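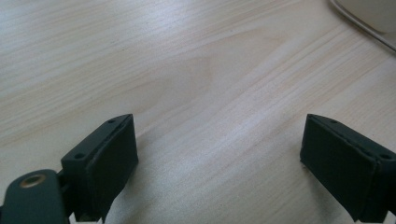

Home Forums Storage Desks & Tables Search Log in

Thread: Light wood-grain table, keep it bare or keep a bin on it?

socorro_y
We use a light table in the spare room for sorting mail, screws, chargers, whatever comes in. I want one small bin left on it full time. My brother-in-law wants the top cleared every night. Who's right?

flastisero
Cleared. Once one bin lives there you get 3 more by February.

mimico_dad
Disagree. If the bin has a home, the small stuff goes in it. With no bin it ends up all over the table. Get a clear one so you can see what's in the bottom.

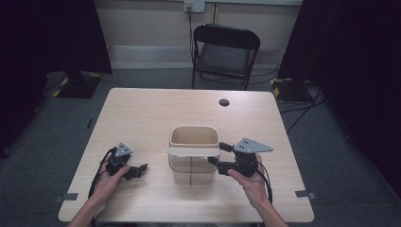

Mine has rounded corners and a solid beige rim with a see-through lower part. Easier to wipe around than a wire basket, and the colour doesn't fight with pale wood.

flastisero
Clear bins look messy from the chair. I'd take a solid one and a label.

totalell
Depends where the cable hole is. Ours is at the back right and I parked a bin over it for months. Keep yours to the middle or the front. Felt dots underneath are worth it too - a gritty bin will mark a satin finish.

socorro_y
Good point on the grit. I'll try a clear one in the middle for a month, and it gets emptied on Sundays. He has agreed to that, more or less.

flastisero
See you in February.

Comments (3)

Yhon Puma: We tape the table edge so the bins go back to the same spot. Works with kids.

Bedoya: Tape leaves glue behind if you forget it over summer. Use a pencil dot.

Yhon Puma: Ours peeled off fine after nearly 32 weeks.

Related threads
Folding chairs that don't dent carpet
Getting glare off a pale tabletop
Bin lids: use them or lose them?
Grommet covers, what size?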